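Workbench notes, part 1. A fair bit of the bench work at Jindevthorpe comes down to what you put on a curved-front table and where. Thread.

Our top is light wood, 144 cm along the back. The curve costs you depth at the ends, so anything tall goes towards the middle and small parts stay off the corners.

2/ Shelving stands to the left, grey and open-fronted. Closed cupboards hid stock from us and we ordered the same fixings twice in March. 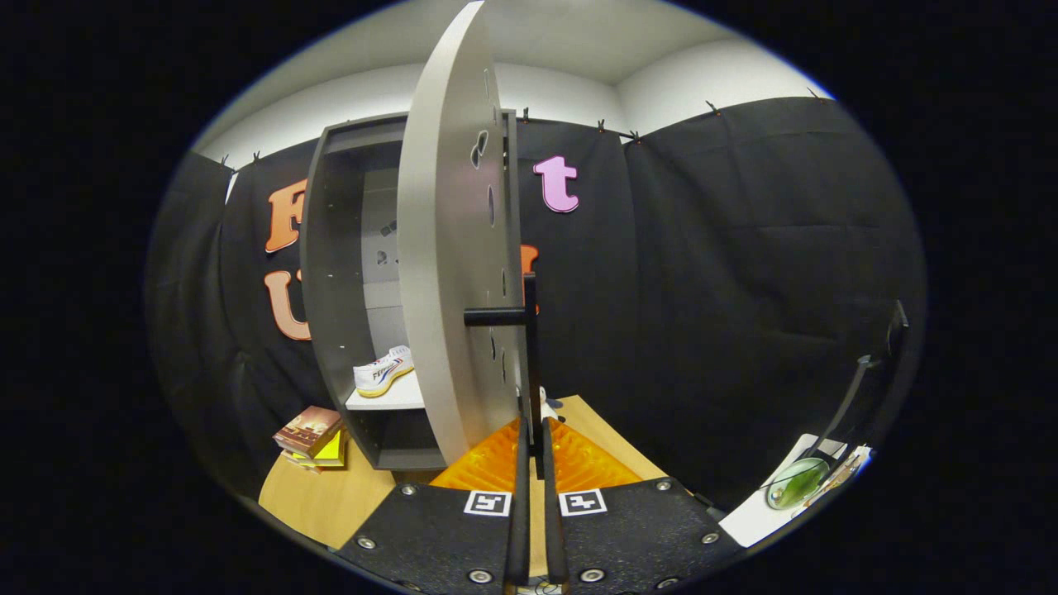 Wotell
Workshop technician, Jindevthorpe

3/ The orange plastic piece is translucent, with a ridged surface. Facets throw hard highlights under a ceiling light, so check them for scratches with the lamp low and to one side.

4/ Tall light-grey panel next. It's curved and stands on edge, with small holes and slots in a column near the right edge. Clear those with a soft brush. Compressed air only moves the dust further along.

5/ Posts: check they're at 90 degrees to the table before hanging anything off a side bar. Use a square. A phone app gave me three readings in a row, all different.

6/ Shelf labels go on the front lip, 11 mm text, black on white. Anything smaller gets ignored by whoever is putting things back.

7/ Part 2 will cover drawer inserts. The Kosetti ones fit, the Takagi ones need trimming.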